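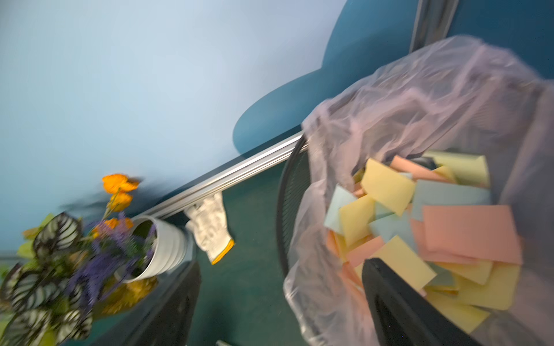 A sticky note is a promise to deal with something later, and later has a way of arriving all at once, usually in September when somebody senior wants to borrow your desk. I write documentation for Pistlow, in the Bridimthorpe office, and I have cleared my cubicle enough times to have a method. It starts with the wastebasket, a black mesh one with a thin pinkish bag in it, and it ends with most of my good intentions in there: yellow, salmon, light blue, crumpled or folded over. The color coding meant something once. I believe salmon was urgent.

What follows takes one morning if you have a normal number of notes. At my worst I had 248, and that took until 4 p.m.

What you need

A wastebasket with a bag in it. Leave plenty of bag over the rim so you can tie it later without fishing around for the edge.
One notebook with actual pages. I use a Tesine, the plain kind.
A pen that works. Test it first.
A flat surface you can clear completely, even if clearing it means putting things on the floor for a while.

Step 1. Take everything down before you read anything

Peel the notes off the monitor, the partition, the phone and the underside of the shelf. Peel from the side, along the sticky strip, and they come away flat. Pull from the bottom and they curl, and then you have a desk full of little ramps.

Do not read them yet. If you read the first one you will call the person on it, and that's your morning gone.

Step 2. Make two piles

Pile one is anything with a name, a number or a date on it. Pile two is everything else. Pile two will contain single words. Mine had "hinge," "ask again" and, on three separate notes, "Lacson!!" Lacson is our invoicing software and I have never once been that excited about it.

Throw out pile two. You may look through it one time, standing up.

Step 3. Copy out pile one

Go through the notes with the notebook open and write each live item on its own line. When a note is copied, crumple it. The crumpling matters more than you'd think, at least to me. A flat note in a wastebasket still looks like it might be rescued, and I have rescued several.

Phone numbers go straight into your contacts. Passwords should not have been on a sticky note in the first place, and Xiaoyan Gu in IT would like a word with you. She had one with me.

If you can't read your own handwriting after 30 seconds, the note is over. Let it go.

Step 4. Do the books

This is the part people skip. Notes migrate into books and manuals, where they pass themselves off as bookmarks. Lay each book on the cleared desk, lift the pages in a block and let them fall slowly from your thumb. Check the outer edge as well, where the tabs stick out.

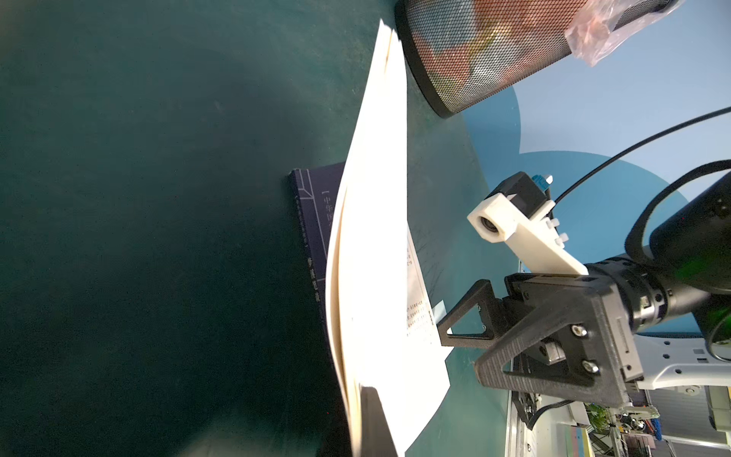

Pages lifted, with one pale blue note still poking out by the printed text.

A note in a book gets a different test from a note on a monitor. If it marks a passage you'd look up again, leave it alone. If it marks the place where you stopped reading, you have to decide whether you're going back. I've had a tab on page 744 of a style manual for years, and it stays, because that's the page with the rule about commas I keep losing arguments over.

Don't rip. Old adhesive takes print with it on thin paper. Hold the page flat with one hand and roll the note back slowly with the other.

Step 5. Wipe down and put back

Adhesive leaves a faint gray stripe that collects dust. A damp cloth gets most of it. Then return only what you use in a week. The pencil cup comes back, minus the pens that failed the test. Decorations are between you and your conscience.

Step 6. Tie the bag the same day

My neighbor Þórarinn Damgaard left his overnight to "sleep on it" and was back in there by 8:30 the next morning, smoothing things out on his knee. Tie it and walk it down the hall.

Keeping it that way

One pad on the desk, one color. When you've used five notes, copy them into the notebook before you start a sixth. I've managed this for nearly a month, apart from the monitor.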